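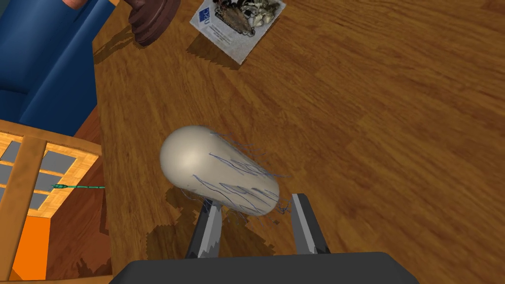
Vol. 3, No. 2

Brarthorpe to replace residential water meters, starting with Tetteh zone

The Brarthorpe water utility will begin replacing its residential meters in June, starting with the Tetteh pressure zone and moving downhill toward the river. The work covers 3,131 service connections. Merkico holds the installation contract, and the meters will be supplied by Welitz.

The existing meters are mechanical, with a nutating disc in a bronze body. Wear on the disc causes them to under-register at low flow, so a slow leak or a dripping fixture may pass through without being recorded. Bench tests on meters pulled from the Tetteh zone last winter found that accuracy at normal household flow was still within limits. At the lowest test flow, most of the units fell short.
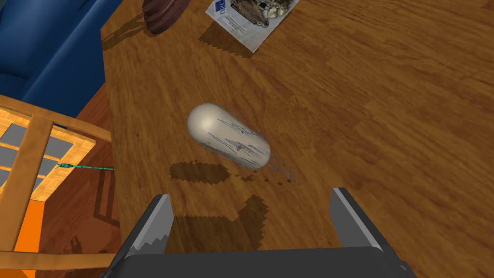
The replacement units are ultrasonic and have no moving parts in the water path. They measure the difference in travel time between a pulse sent with the flow and one sent against it. The utility selected a model with the same lay length as the existing meters, so in most pits no pipe will have to be cut. Couplings and gaskets will be replaced at every location regardless of condition.

"The fit is the part that drives the schedule," said Liliana Sala, distribution engineer for the utility. "If the setter is sound and the curb stop closes, the crew is in and out. If the curb stop won't hold, we have to shut down the block and dig."
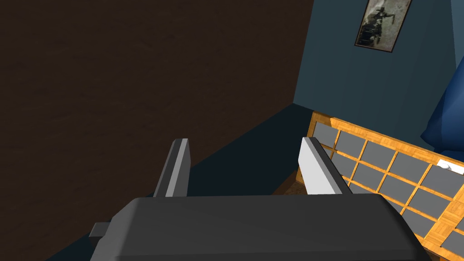 Gripper with fingers apart. Computer rendering.

Stuck or leaking curb stops will be repaired at the utility's expense. Piping on the house side of the meter remains the responsibility of the property owner, including pressure regulators and any private shutoff. Merkico crews will photograph the old register before removal, and the final reading will appear on the next bill as a separate line.

Water will be off during the exchange. Residents do not need to be home if the meter is in an outdoor pit. Where the meter is in a basement or crawl space, the contractor will leave a door tag with a number to call for an appointment. After service is restored, residents should run a cold tap without an aerator, preferably a tub or outside spigot, until the water runs clear.

Rates are not affected by the project. Raffaele Fabbri, who manages billing, said some customers could see higher recorded use where the old meter had been missing low flows. An account that jumps sharply in the first billing period will be flagged for review before the bill is mailed.
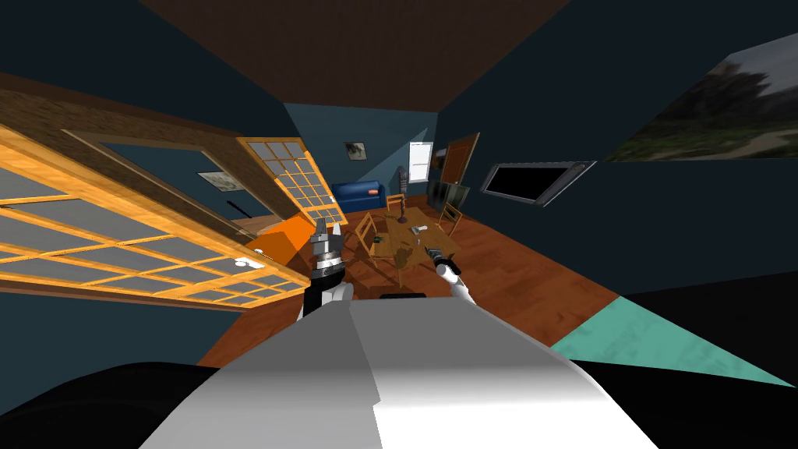 Meter reading will continue on the present routes until a full zone has been converted. The new registers have a radio output, but it will stay switched off until the collectors are mounted on the Tetteh tank and tested. Hourly data will not be available to customers during this phase.

Removed meters will be drained, sorted by body alloy and sold for scrap. A sample from each route will be held back for bench testing, with results due to the utility board after the Tetteh zone is finished. Route maps are posted at the billing office.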